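The Long Stir

It was the second summer at Trinholm, and by then Saranya Kulkarni had stopped thinking of the arm as a machine and started thinking of it as a fairly talented cousin who could not be left alone in a kitchen.
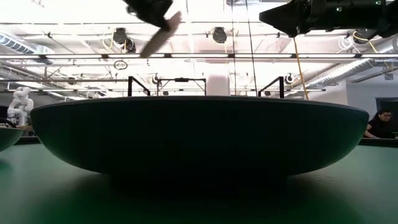
She had given it the same job every morning that July. Reach down with the flat tan finger, follow the inside of the bowl, come back up, go home. Ten passes and then a rest, and while it rested she drank her tea and wrote in the green notebook, because the one thing old Kolář had taught her before he went off to Staltport was that you write it down while it's still annoying you.

The entry for 06/07/2019 is longer than most. I know because she let me read it, years later, at her mother's table, with the rice going cold between us.

On the seventh pass the finger went too low. It wasn't by much – the width of a coin, she said, and she held up her own thumb to show me – but the arm didn't seem to know it had arrived anywhere. It kept pressing. The bowl gave a kind of groan and began to slide toward the edge of the table, quite slowly, the way a ferry leaves a dock, and Saranya did what every one of us has done at a dinner party and will do again. She put out her hand to catch it.

"I'd given the safety talk myself," she told me. "I'd given it to the people from Zadov the week before, with my serious voice on. Never reach in. Hit the button. And there I was with my sleeve under the thing, worrying about a bowl."

The finger came down on her cuff and held it there against the rim. It pinched the cloth and missed the wrist, and she stood bent over with her cheek nearly on the table, listening to the motors hum, and found the red button with her other hand on the third try. Then it was very quiet, except for the lights.

She didn't shout for anybody. She unbuttoned the cuff, slid her arm out of the sleeve, and sat down on the floor for a good while.

The fault, when she found it, was 59 lines down in a file she had written herself. She'd typed 600 where an older, more sensible Saranya would have typed something a great deal smaller, and so the arm had been allowed to push as hard as it liked before it thought to complain. She fixed the number. Then she moved the button to the near side of the table, where a person bent double could reach it, and she telephoned Kolář in Staltport and told him all of it, even the part about the floor.

He asked whether the bowl was all right.

"The bowl's fine," she said, and she was still laughing when he asked about the shirt.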